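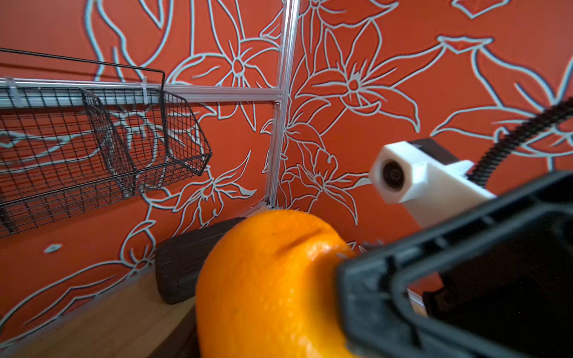 Orange against the gripper finger, wire basket up on the rail.

House rules for the kitchen arm — the short list

Typed up fast Thursday night, will tidy later. Applies to everybody on the Plosinberg bench, Yolotzin's crew too.

Fruit first. Firm oranges only for practice picks. Soft ones go in the compost, not the gripper. Wash and dry before they go on the table, juice in the finger joints is a pain to get out.

Wipe fingers between foods. Damp cloth, mild soap, then a dry cloth. No bleach. Raw meat — never, not even wrapped.

Slow speed any time a person is within 5 feet. Stop button on your side of the table, not behind the arm. Check it works before the first pick, evrey day.

Cables. Follow the conduit with your hand, power off. Kinks or rubbing, tell Rigoberto and leave it off.

Baskets on the rail, tied at both ends. Tug them. Trim the tie tails, they scratch. Nothing heavy up there, spoons and peelers at most.

Grip force: start at setting 4, go up one at a time. Dented peel means too much. Write down what you used.

Lens gets a dry microfiber. Not your shirt. Not the dish towel either (Evaristo).

Knives stay in the drawer untill the arm is parked and off. No exceptions for "just one slice".

Last one out unplugs it and signs the sheet. New sheets in the Hinojosa binder, nearly out, somebody print 13 more.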